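Home Music Server: Yearly Check

For the Sutau box in the living room and the Kos backup drive. Last run in March.

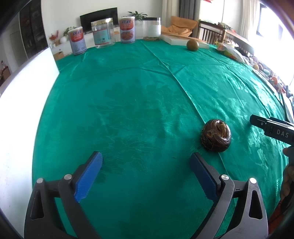

Set aside an evening, as the file check alone took 70 minutes this time.

1. Power cord and plug free of cracks. OK.
2. Vents clear of dust. Needed a brush.
3. Drive health report. Pass. Main drive is at 60 percent full.
4. Backup matches main library. FAIL. 247 albums on the server, 195 on the backup. The nightly copy had stopped at a folder with a slash in its name. Renamed it and ran the copy again. Recheck next month.
5. Test restore of one album. OK, plays start to finish.
6. Tags and cover art on new rips. Two discs of a box set had the same number. Fixed.
7. Skusten player finds the server after a restart. OK, but slow.
8. Backup drive stored away from the house. Not done. It is still on the shelf.

Comments

vinylshed: Same thing with item 4 here, only mine was a question mark in an album title.

hallway_hifi: Do you check the lossless files one by one or just compare the counts?

Related
Ripping scratched CDs
Prollthorpe record fair: what I bought
Naming folders for box sets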